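Wanted: testers for gripper comparison, Westetard workshop, January start

We need people. Soon. Paid sessions, no background in robotics needed, though if you have one that's fine too and we'll put you on the fiddlier bits.

What it is: Furside is comparing fingertips and wrist cameras for arms that have to work in ordinary homes. Not factory parts, not neat boxes. Baskets, cushions, cutlery, tea towels, the handle of a mug. We have two arms, a Lūse and an older Orotska, and a drawer full of fingers to go on them. Somebody has to drive the arms through the same jobs over and over and tell us which fingers are a pain and which aren't. That's you, hopefully.

What you'd do

You sit (or stand, there's a high desk) and steer the arm with a hand controller. A card tells you the task. Turn the basket so the handle faces you. Pick up the sponge. Put the lid on, take the lid off. Then we swap the fingers and you do it again. Then we swap the controller and you do it again. Yes it gets repetitive, better to say so now.

After each block you fill in a short form. How sure were you of the grip, could you see what you needed to see, would you use this set again. Write as much or as little as you like but please write something, a row of ticks is no use to us.

We want 2000 recorded grasps by the end of the round, split between all the testers. Sounds a lot. Goes quicker than you'd think once the arm is warmed up and you've stopped being polite to it.

What's being compared

Fingers: hard rounded, soft rounded, flat with ribbed pads, and a thin pair for getting under things. The thin pair are new and may change part way through.

Cameras: wrist only, overhead only, both together. Most people moan about wrist only. Close to a big object you lose track of where the finger is, and woven stuff is the worst for it, everything looks the same as you get nearer. We'd like to know how bad it really is, and weather practice helps.

Controllers: the two-stick one, and the handheld one that follows your wrist. If you're left-handed we especially want to hear from you, last round was nearly all right-handers and it shows in the results.

Who we're after

– Aged 18 or over
– Able to use at least one hand comfortably for up to an hour, with breaks
– Normal or corrected sight – glasses and contacts are fine
– Patient. Not saintly, just patient
– OK with being timed

There are 11 places. Seven are for complete beginners and we mean complete, so please don't talk yourself out of it. If you play a lot of video games say so on the form, it won't count against you but we need to balance the groups.

Also one place for a bench helper, separate from the testers. Swapping fingers, resetting objects, checking the camera mounts haven't worked loose, keeping the log. Handy with an Allen key. Able to lift a full tool case. Some experience of running sessions with members of the public would be nice. This one runs the whole round, so please only apply if you can do all of it. Say "bench" at the top of your message.

Time and money

Testers do four sessions each, 9.30 to 12 or 1.30 to 4, your pick, though mornings fill up first. You get 200 euros once all four are done, or a share of it if you have to stop early. Travel inside Westetard is on top, keep your tickets. Tea, coffee and biscuits all day. Lunch is not included, there's a bakery opposite.

The bench helper is paid by the hour, rate on request.

Safety bits

The arms run at reduced speed and you're behind a screen. There's a red stop button at your elbow and we will ask you to press it in your first five minutes so you know what it feels like. Closed shoes, long hair tied back, no dangling lanyards. We record the arm cameras and the controller signals, and not your face or voice. Your forms are kept under a number.

You can stop at any point, no reason needed.

How to apply

Use the contact form on the Furside site and put "gripper round" in the subject. Tell us: which hand you use, mornings or afternoons, any dates you can't do, and whether you've driven any kind of arm before. A couple of lines is plenty. No CV for testers. Bench applicants please do attach one, one page, two at most.

We fill places as messages come in so don't sit on it. You'll hear back either way, usually in a few days, and there's a 20 minute visit before your first session to see the set-up and sign the consent form. Bring ID.

Step-free entrance is on the yard side. Ring the lower bell, the upper one is a differnt firm.

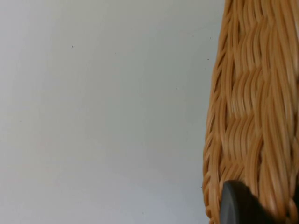
Posted by: Furside test bench, Westetard
Filed under: Paid sessions, Grippers, Wrist cameras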